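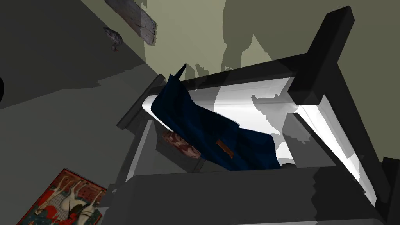 Sleep and the turning year

Every September, as soon as the evenings begin to draw in, the letters start arriving about sleep, and this year has been no different. Some of you can't drop off, some of you drop off beautifully and are wide awake at four listening to the boiler, and one reader in Holley wrote us a very long and very funny letter about sharing a room with a spaniel (we enjoyed it enormously, and yes, we did read it aloud in the office).

So we gave the whole of our last Thursday supper talk over to the subject, and what a good evening it was! We had put out 70 chairs and still had people perched along the radiators. For those who couldn't get there, these were the bits that people were still chatting about over the washing up.

The point that came up most was getting up at the same time each day, weekends included. It sounds dreadfully dull, and there was a groan from the back when it was mentioned, but several of you who have tried it say the mornings got easier before the nights did, so do give it a fair run before you go back to your Sunday lie-in. Daylight early on seems to help as well, and a short walk to the post box with your coat over your pyjamas is perfectly respectable in our view.

Then there was the question of bedding, which took up rather more of the evening than planned. The duvet people and the blanket people are not going to agree, and we have stopped hoping. Layers did win some converts, though, particularly among couples where one is always boiling and the other wears socks. Two single duvets on one double bed was another suggestion, and it got a round of applause.

Tea and coffee we'll only touch on, as we know how strongly you feel. If you are still awake at 11 most nights, try moving your last proper cup to just after lunch and see how you get on. And if poor sleep has been dragging on for weeks, or you feel low with it, please have a word with your GP and don't put it off.

The talk notes have been typed up, and 200 copies are on the table by the door of the Tuncer Room, next to the seed swap box. Do take one for a neighbour. Next month's supper talk is on mending and darning, so bring a jumper with a hole in it and something to sit on if you can manage it.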